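Subject: Re: [skatevel-supper] Table linen, again

Evening all,

Replying from the bottom of the pile, as usual. I've cut the earlier message down to the bit that matters.

> Kaltirmont want 255 for the hall and another 80 for
> the linen. Can't we just use our own cloths? And are
> we really sticking with noodles for the August supper?

Yes to both, if I get my way.

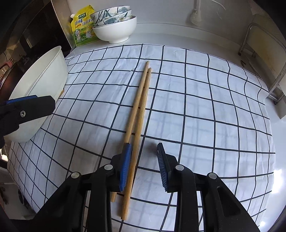
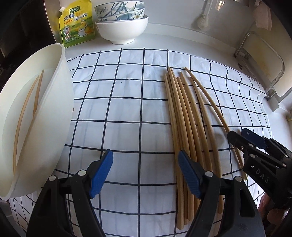 Checked cloth and wooden chopsticks, both pictures.

The 80 is daft. Kaltirmont's linen is the same stuff they had two summers ago, and I remember the gravy on it well, having put some of it there. If each household brings a cloth we can call it a theme.

As for noodles, we have 144 coming, and the oven at the hall fits one tray if you lean on the door. Noodles need a big pan and a ring that lights. We have the pan. Idatis quoted 147 for a hot buffet, then mentioned that plates were extra, then went quiet when I asked about forks.

The Ó Súilleabháin shop will do us broth at cost provided we collect before noon on the Friday and bring the tubs back this time. They still have strong feelings about the tubs.

Anyone who can't abide chopsticks should bring a fork and eat with it in full view of the rest of us.

Still wanted: a second ladle, someone with a van, and the key to the side gate, last seen in somebody's coat.

Replies to the list please, and trim your quotes.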